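Budget for a second kitchen bench with two arms: what do I forget?

Posted by Yee-man Kan, Thu 14 March

Hello to all. I have to write the budget for a second test bench in our teaching lab, and I would like that somebody with more experience checks my thinking before I send it. The money must be asked for now and spent before the end of July.

The bench we have is for household tasks. It has two arms with a black gripper on each, a white table, a white cloth behind, and at present a microwave oven. The students program the arms to open the door, put something inside, close it and choose the time.
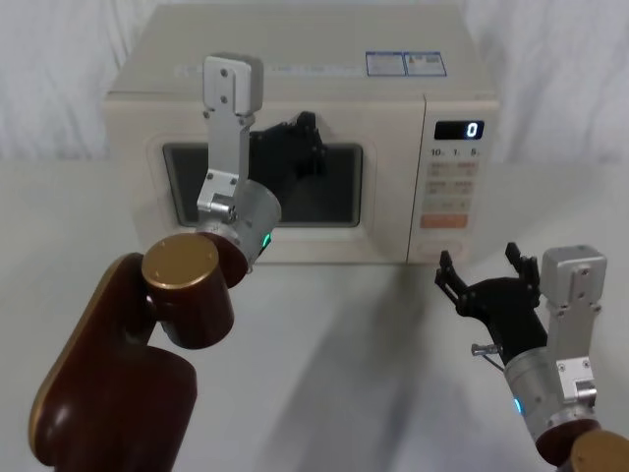
Both arms at the oven, the left gripper in front of the door window.

The arms for the new bench are already paid from another budget, so please do not advise me about arms. My list is everything else. I have one offer from Curton for 3,225 euro, which contains the table, the mounting plates, the brackets between wrist and gripper, and the power supply. A second offer, from Lolside, is cheaper by 585 euro but the brackets are not in it. For the oven I have written 64 euro, and for the cloth 50 euro.

My first doubt is the oven. Ours has flat buttons for the time and the start, and a separate oval button at the bottom which releases the door. I do not know if I should buy exactly the same model again, or a type with two turning knobs, so that the students have a different problem on each bench.

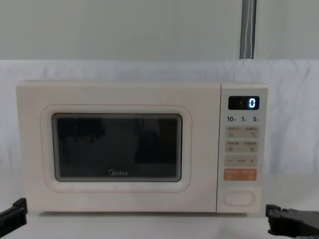

Door button at the bottom of the panel, time buttons under the display.

My second doubt is the reserve for damage. The door is the part I worry about. When it stands fully open it takes much more place on the left than I had planned on paper, and the left arm must share this place with it. 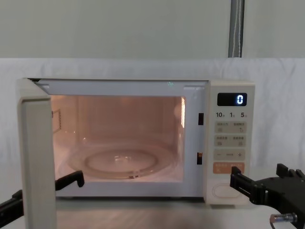
I had thought of one spare oven and one spare set of fingers for the grippers. My head of department thinks this is too much for a bench that is not yet built. Is there a usual percentage for this? And would you take the cheaper offer and make the brackets yourself? We have a small workshop but the technician is there only two days in the week.

Rui Abreu

I have planned three benches of this kind, so I answer from that.

Take the offer with the brackets. 585 euro looks like a big difference, but you must still pay the aluminium, the bolts and the technician's hours. Also ask Lolside if their table comes with the holes already drilled for your arm base. Ours did not, and we waited five weeks for a plate.

For the oven, buy the same model, and buy two. If both benches have the same oven, a student can move his program from one to the other and you can see whether the fault is in the program or in the bench. The knobs can come next year. Before you order, compare the panel with the one you have, as sellers sometimes send a newer version with the buttons in other positions. Then all the taught points must be done again.

I don't know a usual percentage. I write the spare parts one by one with their prices, and this was always easier to defend than a percentage. Fingers yes. I would also add:
a second emergency stop, on the side where the students stand
a mat under the oven so that it does not slide when the arm pushes the button
delivery costs, which are often missing in the first offer

About the door, measure its full swing and put tape on the table before you fix the position of the left arm. Tape costs nothing in the budget.

Tsung-han Lui

Just buy a used oven, they are everywhere. The rest looks ok to me.

Hsiu-ying Liao

I agree with Rui about the same model, and I do not agree with the used oven. Our university does not permit electrical equipment without an invoice, and perhaps yours is the same, so ask first.

One more point. Check that the room has enough sockets on separate circuits. We had the new bench and the old bench on one line, and with both ovens heating the fuse went. The electrician was not in the budget and we paid him from the money for printing. If you only press the buttons for practice and do not heat, it is less urgent, but I would still write a line for it.

For the cloth, 50 euro is enough. Take one that is wider than the table.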